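Rorum Cumia table-clearing arm: what it's been like having one at work

I run the Sodcombe office, and I also sell these now, so take that as you like! We bought our first Cumia back in April, mostly so people would stop losing half an hour of the afternoon to the lunch plates. It picks up plates and bowls, stacks them and passes them along to the Tam rack (sold separately, sorry).

Was everybody thrilled? Nope. A couple of folks figured it meant fewer hours. We kept everyone on, and the kitchen shift went from 5 people to a rota of 2, with the rest moving over to ordering and the front desk, where we'd been short forever. People still set the tables and decide what goes where. I like that part, and so do they. 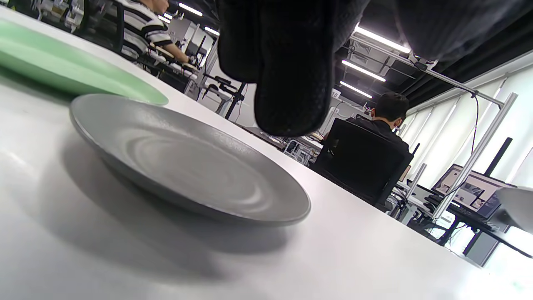

Rorum Workplace Catalog, Issue 5, page 2

Plates are the fussy bit. A gray ceramic one with a raised rim is my favorite to start on, and the wide flat rims, like on the pale green, take a little more setup (go slow the first week, please). Glossy white tabletops are fine too, even with the ceiling lights bouncing off them.

In the box: the arm, 2 sets of finger pads, a table clamp and the power supply. Training is one morning at your place, and we bring the plates.

Prices good as of October 21, 2026. Delivery from Sodcombe only, no pickup at the moment.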